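I've changed my mind about success rates, and I blame a paper from the Kivthorpe group that I read on a train back in June. They ran 498 trials of a pick-and-place policy in a spotless booth with gray curtains and got numbers that made me jealous. Then they moved the same arm into a normal room, ran 219 more, and the score fell off a cliff. The second set got one paragraph in the appendix. One paragraph!

I think that paragraph was the result. The booth trials tell you the policy learned the booth (which is nice for the booth, I guess).
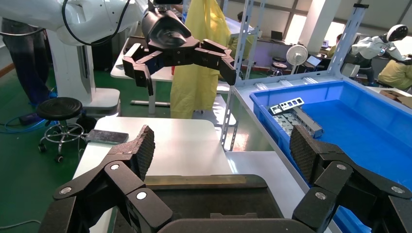 My own beef is with how we pick backgrounds for training data. Most people I talk to still want the wrist view as clean as they can get it, and I used to be one of them. Now I'd take the messy room every time. Give me the yellow gown hanging behind the table, the blue bin of metal parts off to the right, people and laptops and a fan farther back. A policy that only works when all of that is hidden hasn't learned what a phone on a white table is. It has learned what a blank wall is, plus a phone.

The pushback I get from the Salem folks is that clutter slows training down, and sure, it does. In our Kekenora runs we needed more than 2 times the demos before the curves looked decent. That hurt – demos are boring to collect and my wrists complain. But I'd still rather pay up front than explain a flop to somebody later.

So please, if you ran the ugly-room test, put it in the main table. I'll read that row first.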